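2025-10-08

**Bickerstaff Pictures announces May release for animated feature "The Lamplighter's Daughter"**

Bickerstaff Pictures has confirmed that its new animated feature, "The Lamplighter's Daughter", will open in cinemas next May. The film runs for 95 minutes and will be shown on 162 screens in its first week.

Written and directed by Raelene Grimshaw, the film follows a girl who inherits her father's round of street lamps and finds that one of them can be seen by the dead. Evie Goodall voices the title role, with Jordan Rowbotham as the lamplighter. The score is by Dorothy Crabtree.

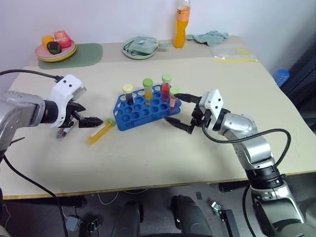
## Production

Animation was carried out over 3 years by Mestisano, the studio behind the short film "Calteo". More than 100 artists worked on the picture, and the backgrounds were painted by hand before being brought into the computer.

"I wanted to make a film about grief that a child could watch with a grandparent," said Ms Grimshaw. "The story asks where people go, and it leaves the audience to decide — we did not want to answer for them."
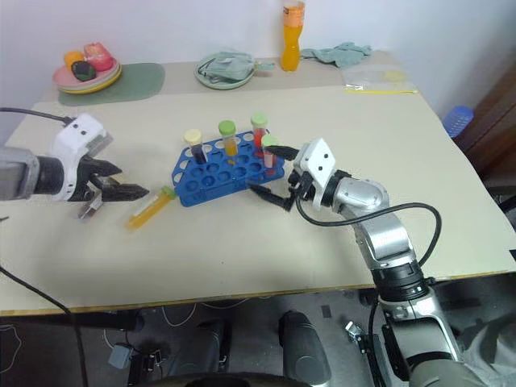 *Two robotic arms at work over a beige tabletop.*

## Release and screenings

Trokix will distribute the film. Preview screenings for schools and film societies will be held before the general release, with subtitled showings at each venue.

Requests for interviews, stills and preview places should be sent to Sandra Clegg, Head of Publicity, Bickerstaff Pictures.

**Ends**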